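Furnished or Unfurnished: Asking Rents for Small Flats in Dekerberg
Student project report, Housing and Property Module
Giuliana Cárdenas

1. Introduction

The project compares asking rents for furnished and unfurnished one-bedroom flats in two districts of Dekerberg: Sodus, near the station, and Burley, on the eastern side of the town. Letting agents in both districts tend to advertise a furnished flat at a higher rent, but the adverts rarely state what the extra payment covers. The aim was to find out how large the difference is and whether it follows the contents of the flat or its position.

The question came from the first-year survey exercise, in which several groups treated "furnished" as a single category. The category proved too wide to be useful, as the adverts used it for anything from a bed and a wardrobe to a full set of kitchen goods.

2. Method

Adverts were collected in January from agents' windows and from the printed lists which two of the agents still produce. Only self-contained flats with one bedroom were kept. Studios, rooms in shared houses and holiday lets were left out. The final sample was 38 adverts. Where the same flat was offered by more than one agent, the lower rent was used.

Each advert was entered on a sheet with the following headings: district, floor, floor area if stated, rent per month, deposit, length of tenancy, heating included or not, and furnishing level. Furnishing level was coded as follows:

0 - no furniture, fitted kitchen only
1 - main furniture (bed, table, seating, storage)
2 - main furniture with crockery, pans and bedding

Flats described as "part furnished" were coded 1 unless the advert listed the contents and these clearly met the description for level 2. Rents quoted with heating were kept in a separate column and were not adjusted, as the adverts gave no basis for doing so.

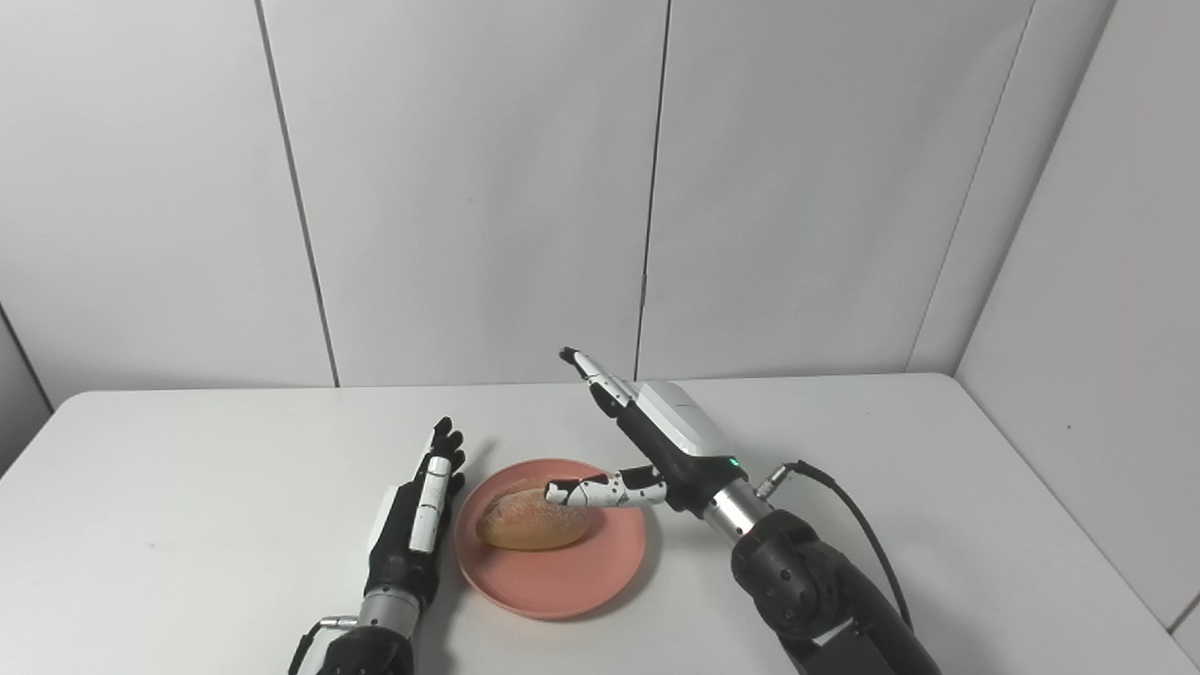 Figure 1. Bread roll on a coral-coloured plate, white table.

3. Results

Rents at level 1 were higher than rents at level 0 in both districts, but the gap was small in Sodus and wider in Burley. In Sodus the position of the flat appeared to matter more than its contents. Flats within a short walk of the station were advertised at similar rents whether or not they had furniture, and several unfurnished flats there were dearer than furnished ones further out.

Level 2 flats were offered mainly on short tenancies. This makes the comparison difficult, as a short tenancy normally carries a higher rent in its own right. The two effects could not be separated with the data available.

Floor area was missing from more than 40 per cent of the adverts. Rent per square metre was therefore calculated only for the flats where an area was given, and these figures should be read with care. Agents were more likely to state the area of a large flat than of a small one.

Deposits followed the rent closely at levels 0 and 1. At level 2 the deposit was often set as a fixed sum, with a separate charge for an inventory check at the end of the tenancy. The Pavliuk building in Burley was the exception: all of its flats were advertised with the same deposit, whatever the furnishing level.

4. Discussion

The higher rent for furniture seems to depend on the local supply of furnished flats. In Sodus these are common and the extra charge is low. In Burley most of the stock is let unfurnished to longer-term tenants, and the few furnished flats stand apart in price.

Asking rents are not the same as agreed rents. One agent stated that a flat which had been on the list for 30 days would usually be reduced, but no record of reductions was available to the project. The sample also leaves out flats let privately, which may be cheaper - or may simply be described in less detail.

The coding of level 1 was too broad. A second survey should record white goods separately, as a washing machine was mentioned in adverts at all three levels and probably has an effect on rent which the present coding hides. Floor and lift access were recorded but not used, and the entry sheets have been kept with the project file so that these columns can be checked against a later sample.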